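Widari 3.2 patch moves currency checks to the server, cuts crate prices

13 August 2021 - By Sowmya Iyer

Brallham has released version 3.2 of its mobile driving game Widari, replacing the way the game stores and checks in-game money. Balances of scrap, the currency used to buy armor, fuel tanks and roof weapons, are now held on the server and copied to the phone for display only. Until this release the phone kept the balance in a local save file and the server accepted whatever figure the file reported at the next sync.

The change closes the method used by most of the altered save files traded on fan boards since the game came out last November. It also changes how the game behaves without a connection, and players who mostly play offline should read the notes below before updating.

What the patch changes

Each purchase and each payout is now recorded as a separate entry with a number, a time and a reason code. The server adds up the entries and sends back a balance. If the balance on the phone and the balance on the server differ, the server's figure is used and the phone's figure is thrown away. Older versions did the reverse when the local file carried a later time stamp, so setting the phone clock forward was enough to make an edited file win.

"The ledger is a plain list of what came in and what went out," said Usha Kartha, lead engineer on Widari. "A balance on its own tells us very little. A balance with a history behind it can be checked."

Run results are handled in a similar way. At the end of a run the phone sends distance, fuel used, vehicle parts fitted and a short log of collisions. The server compares these with what the fitted parts allow. A result outside the limits is held for review and pays nothing until it clears. Kartha said the limits were set from recorded play and are wide on purpose, as the game's physics can throw a light car a long way off a ramp with no help from anyone.

Balances already on the server at the time of the update are carried over. Balances held only on the phone are carried over as well, provided they can be matched to recorded runs. Where they can't be matched, the unmatched part is moved to a locked line in the wallet screen and marked "pending." Owned vehicles, fitted parts and paint are not touched, including any bought with currency that is now locked.

Offline play

Offline runs still work and still pay. The phone stores them in a queue, and the payout shows in gray until the queue has been sent. The queue holds 30 runs. After that, new runs can be played but are not stored, and the game shows a notice on the results screen.

Scrap shown in gray can't be spent. This is the part of the patch most likely to annoy people who play on a commute, and it has drawn the most replies on the official board. Shiela Enriquez, who handles player support for the game, wrote there that a longer queue had been tested and dropped after it caused slow starts on older phones. She did not rule out another attempt.

Players with a full queue who reinstall the game before connecting will lose the queued runs. Support can't restore them, as they have never left the phone. The same applies to moving to a new phone - connect the old one first, wait for the gray figures to turn white, then sign in on the new one.

Prices and payouts

The patch lowers the scrap price of standard crates on every map and raises the base payout on the early stages of the Tamport map, which had a reputation as the point where new players stopped. Prices of the heavy chassis and the twin fuel tank are unchanged. Repair costs now depend on the damage taken and no longer on the value of the vehicle, which makes it cheaper to run an expensive truck carefully and more costly to run a cheap one into walls.

Fabian Pichler, who works on balance, said the two halves of the patch were planned together. "If the Tamport stages take too long to pay for the next engine, people go looking for a shortcut. We can block the shortcut, but the stage is still too slow, so the stage had to change too."

Pichler said the old payout table dated from a build in which zombies were worth scrap individually. That rule was removed before launch and the table was never adjusted for it. The new table restores part of the difference as a flat amount at the end of the stage.

Daily tasks are also reworked. There are now 7 in rotation, with 3 offered at a time, and a task left unfinished stays in place instead of being replaced overnight. Tasks that asked for a given weapon no longer appear for players who don't own it.

Accounts with altered saves

Brallham will not ban accounts for edits made before the patch. Locked scrap stays locked and the account is otherwise treated as normal. Leaderboard entries from affected accounts have been hidden on the Krishnan and Tamport maps, and will be shown again when a new result is posted and cleared.

Edits made after the update will be handled under the existing rules, with a warning at first and removal from ranked play if it happens again. Removal from ranked play does not affect the campaign.

Players who believe scrap has been locked by mistake can open a ticket from the wallet screen. The ticket attaches the ledger automatically, so there is no need to send screenshots. Enriquez asked players to file one ticket only, as a second ticket on the same account moves the first to the back of the line.

Sites offering free scrap

The support notes include a short section on web pages that offer to add scrap to an account in return for a user name. According to the notes, none of these pages has ever had access to the game's servers, and the figures they show counting up on screen are an animation. Some ask the visitor to finish an offer or install another app first. Others ask for the account password, and accounts have been lost that way.

Mervin Chisholm, who moderates the official board, said links to such pages are removed when found and that posters are usually new accounts with no play time. He advised anyone who has typed a password into one of them to change it from the game's settings menu and then use "sign out everywhere," as changing the password alone did not end open sessions in versions before this one. From 3.2 on, a password change ends all sessions.

Known issues

The release notes list several faults still open. On tablets, the wallet screen may draw the pending line over the total when the text size is set to large. The balance may show as zero for a moment after signing in, before the ledger has loaded - this is a display fault and nothing has been lost. Controllers connected by cable may not be detected until the game is restarted.

A fault that doubled fuel use when the roof light was switched on has been fixed. So has a fault in the Krishnan tunnel where a car stopped exactly on the checkpoint line would be counted as having fallen off the map.

How to update

The update is required for ranked play and for any online purchase. The previous version will go on working offline, but runs made in it will not be accepted once the switch-over period ends. The end date is to be posted on the official board. Before updating, players should connect once in the old version so that recent runs are on record when the balance is matched.

The next patch is planned for November and is expected to add a second garage slot and the ability to export the ledger as a text file. 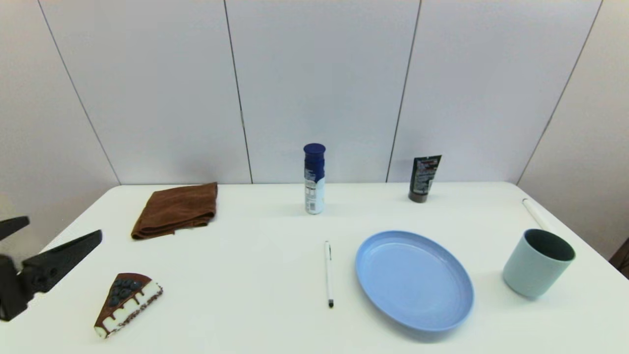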